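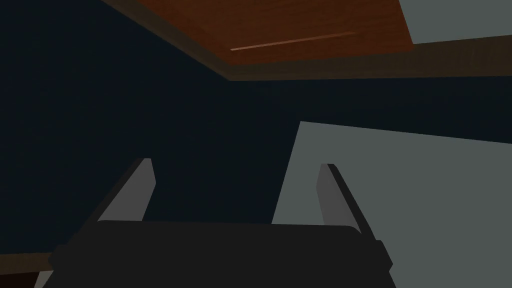

Edith Paucar wrote to me after the last post to say that jaw pain in the morning is never just "sleeping funny" and would I please for the love of god go and get my teeth looked at. Quote, more or less: you are grinding, I ground for years, I have the crowns to prove it, go.

So I went. Fine, Edith. You were right and I owe you a coffee.

Quick post, I'm writing this between two loads of laundry and a phone call I'm dreading. But a bunch of you asked about the night guard thing so here goes.

Background for anybody new. Since spring I'd been waking up with a headache that sat right at the temples, both sides, like a hat one size too small. Gone by lunch mostly. I blamed the pillow. Bought a new pillow. Blamed the new pillow. Blamed coffee, then the lack of coffee. Then in August a little corner came off one of my lower front teeth while I was eating a banana. A banana!! Soft one too.

Dentist is over in Doltport, the practice is called Pokum Dental, up the stairs above the shoe repair. I hadn't been in longer than I want to type. The hygienist didn't lecture, which I'd been bracing for the whole drive. She just asked when my last cleaning was and I said "a while" and she wrote something down.

Then the dentist put her fingers on the sides of my face and told me to clench. And I guess I clench like a snapping turtle because she said "oh, okay." She showed me in the mirror where the edges of the front ones have gone flat. The canines too, they're supposed to come to more of a point. Mine look filed. She asked if anyone at home had heard me at night and I said I'd ask, and I did ask, and he said "oh yeah, sounds like someone walking on gravel." For how long? "I dunno, years?" Years. Thank you for sharing.

Anyway. Options as they were given to me, from memory, so check with your own dentist and not me, I'm a person with a laundry pile.

The drugstore kind. Boil it, bite it, done. I'd already bought one of these before the appointment, the Akar one, soft, and I wore it for 4 nights. Hated it. It was so bulky I drooled through the pillowcase and by the last night I'd chewed a groove right into the back of it. I brought it along in a sandwich bag. She said for some people the soft ones are ok for a short stretch but that some grinders treat them like gum and chew harder. Which, yes. Hello.

The custom kind. They scan your mouth or take the goopy impressions, it goes to a lab, comes back hard and fitted. This is what she wanted for me. Upper teeth only. Hard outside with a softer layer inside so it doesn't feel like wearing a dinner plate.

Doing nothing. She did list it! I appreciated that. She said I could wait and see but the chip would probably get company.

Now money, because that's what half the emails were about. The guard was 374 dollars. My insurance (Huanca, through work, the cheap tier) paid 110 of it, and only after I called. First time they told me night guards weren't covered at all. Second person said they are covered if the dentist sends a note saying it's for grinding and not for sports. So Pokum sent the note. If your plan says no, ask exactly which words they need on the form. I don't know why it's like this. I was on hold long enough to clean the whole spice drawer, found some cumin that belongs in a museum.

The chip got smoothed down the same day, no numbing, just a little buzzing and a taste like chalk. That was billed seperately and the insurance took it without a fuss.

Impressions: I got the goop. Their scanner was out for repair. I have a gag reflex that could win prizes so I'd been scared of this. What helped was breathing through my nose and wiggling my toes, hygienist's tip, felt stupid, worked. She also had me lean forward instead of lying back. Over before I could really work up a panic. Got some in my hair.

It took 2 weeks to come back from the lab. Fitting was short. She popped it in, had me bite on the colored paper, ground down a high spot, bite again, ground it again. Don't be polite at this part. I nearly said "feels fine" when it was catching on one side because I wanted to get back to my car before the meter ran out. I did speak up and she fixed it and it made a huge difference.

First nights with it. Weird. Tight, like when you put on a retainer after skipping a week, if you had braces you know. Lots of spit. I lisped good night to everybody. I woke up once and it was on the nightstand and I have no memory of taking it out. The dentist said that's common in the begining and to just put it back in. By the second week I stopped noticing it much.

Headaches: better. Not gone. I had one yesterday but I'd also been up late doing taxes-related yelling, so. Most mornings I wake up and my jaw feels like a regular jaw. I'd forgotten what that was like. What I do still have is a click on the left when I yawn and she said to keep an eye on it, and no gum, and cut up apples for now. Fine. Sad about the gum.

Cleaning it, since someone in the comments asked and I said I'd find out. Cool water and a soft brush, no toothpaste, it scratches it. Not hot water, ever, it warps. Let it dry before it goes in the case. The case has holes for that reason, I'd been wondering. And keep it away from the dog. Edith lost hers to a beagle, the whole thing, one crunch, and insurance did not care about the beagle.

Oh and bring it with you to every cleaning so they can check how it's wearing. Mine already has tiny shiny spots where I've been going at it. Kind of satisfying to look at? Better that than my teeth.

The other thing she told me to do is catch myself during the day. Lips together, teeth apart. Turns out I clench at red lights, doing dishes, reading email, typing this sentence. I stuck a dot of green nail polish on the corner of my laptop and every time I see it I'm supposed to let go. My kid asked what the dot was for and now yells TEETH at me across the kitchen. Rude but effective.

Still to do: go back in a few months for a check, finally get that old filling looked at on the bottom right (different post, don't want to talk about it), send Huanca the last recipt because they've lost it once already.

If any of you have had the jaw click go away on its own, tell me how long it took. And if your dentist had you do the stretches, the ones with the tongue on the roof of your mouth, were they worth it? I got a sheet of them and I've done them maybe twice.

Dryer's buzzing. Comments are open.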